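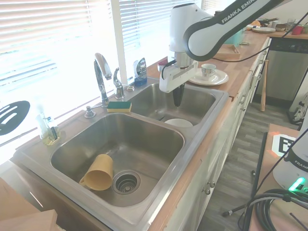

Home Water Systems, Unit 6: Traps, Vents and Why Drains Gurgle
Course handout, Hurham Evening School
Instructor: Corrado Bianchini

Last time we followed the supply side from the street to the faucet. Now we go the other way, and I'll admit this is my favorite unit of the whole course. Supply water has pressure behind it. Drain water has gravity and nothing else, so every pipe has to be laid out to help it along.

The trap

Look under any sink and you'll find a bend in the pipe. Water sits in that bend after every use and blocks sewer gas from coming up into the room. It has no moving parts and it never needs power. Most house traps are the P shape, which runs down, up a little, and then sideways into the wall. Older houses may still have an S trap that drops straight through the floor. Learn to tell them apart, as we'll come back to the S trap in a minute.

A double sink usually has both basins joined above a single trap. Students often want to put one under each side (I did too, on my first job!) but one is plenty for the usual kitchen layout. What you must never do is put two traps in a row on the same line. Air gets caught between them and the drain slows to a crawl.

The vent

Put your finger over the top of a drinking straw full of water and lift it out of the glass. The water stays put. Take your finger away and it falls. A drain with no vent is the straw with your finger on it! Air has to get in behind the water, and the vent pipe, usually going up through the roof, lets it in.

Without enough air, a big slug of water pulls a partial vacuum behind it as it goes down. That can suck the trap dry, and we call this siphoning. The gurgle you hear is air being dragged through the trap water. S traps are famous for it – the long drop after the bend makes a lovely siphon, exactly where you don't want one.

Slope

For small drains, the rule of thumb is a quarter inch of fall per foot of pipe. Over a run of 8 feet, that gives 2 inches from one end to the other. Too little slope and grease and food settle along the bottom. Keep the slope even, too, since a sag in the middle will collect sludge however good your total fall is.

Case: the Ikeck Street house

The owners complained of a bad smell in a basement laundry room that had been shut up since June. They had paid for two drain cleanings. The pipes were clear both times. The floor drain hadn't seen water in months and its trap had dried out. A pitcher of water cured it. I love this one. Always ask when a drain was last used before you reach for a tool.

For next class

Read the Skoment chapter on venting, but skip the tables at the end. Then sketch the drain under one sink at home, marking the trap, the trap arm and the place where the pipe enters the wall. Put a bucket under the trap if you plan to open it.

Bring your sketch along. We'll trade them around and look for missing vents – last term's group found 6.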